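Two trays and a rack: how I keep the flat stuff sorted

I used to be a one-pile person. Everything flat and fiddly – panels, boards, cover plates, the odd sheet of plastic I swore I'd need – went in a stack at the end of the bench, and every time I wanted the one at the bottom I'd pull the whole lot over. Then last December my friend Elsa Aasen came by to borrow a screwdriver, looked at the stack, and went home and came back with two black trays. I've been a tray person ever since!

The idea is very simple. You have one tray for what's waiting and one for what's done. Start a job with both of them empty, side by side on a clear table, and don't let anything else creep onto the table while you're at it (coffee included, and I say that as someone who has mopped coffee out of a drawer of fuses).

Look for trays with these things going for them:

A raised rim. Flat things slide. A rim stops them sliding onto the floor.

Dark inside. Pale green, cream, white, silver – it all shows up against black, and so does the tiny screw you dropped.

Room for your fingertips. If a panel fits the tray exactly, you'll be digging at the edge with a fingernail. Buy a size up. My first pair, from Utby, were so snug I had to tip them upside down to get anything out, and I don't recommend that with anything you like.

One flat piece per tray is plenty when the surface scratches easily. I know it looks wasteful. If you really must stack, put a sheet of tissue in between and stop at 5. 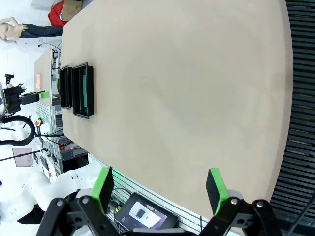
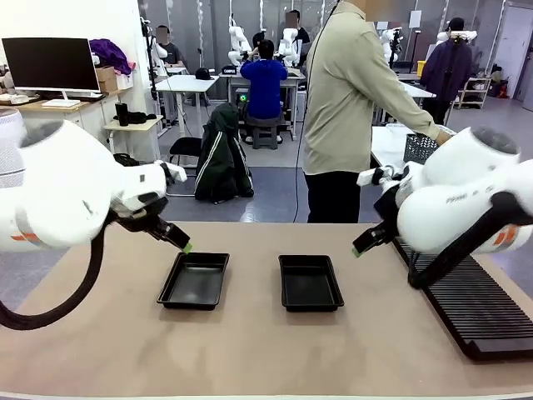
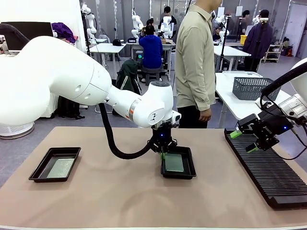
Two black trays on a beige tabletop, with the long ridged piece kept over by the edge.

Now, the ridged thing. I love a rack with lots of narrow slots for anything that would rather stand up than lie down. Put it along one side of the table and leave it there, so your hands learn where it is. I had mine in the middle for a week and kept reaching across it with my sleeve. Lengthwise down the side is much better, and you get the whole middle of the table for the trays.

A few smaller things I've picked up along the way:

Lift by the edges, never the face. If it won't come up, press lightly on one end and see if the other end rises.

A mesh basket on a second table is great for everything that isn't part of the job. Tape, gloves, the pen that doesn't work. Mine is an old Hestent one with a bent corner and it holds a ridiculous amount.

Loop your cables up and out of the way before you start. I knocked a lamp flat with my elbow reaching for a tray, and that was a Stirner lamp I'd had since college, so I was not pleased.

Wipe the trays out between jobs. A dry paintbrush gets the dust out of the corners faster than a cloth does. If there's something sticky in there, use warm water and a drop of dish soap, then let them dry all the way before anything electrical goes near them.

Pale tabletops get scuffed, by the way. I tried three different creams on mine and the only thing that helped was a damp melamine sponge, used very gently. Try it on a corner first.

I'm still deciding what to do about labels. Elsa puts masking tape on the front rim and writes on that, but mine always curls up by the weekend. For now the left tray is "waiting" and the right one is "done," and if I'm called away in the middle of things I leave a sticky note in whichever one I was working from.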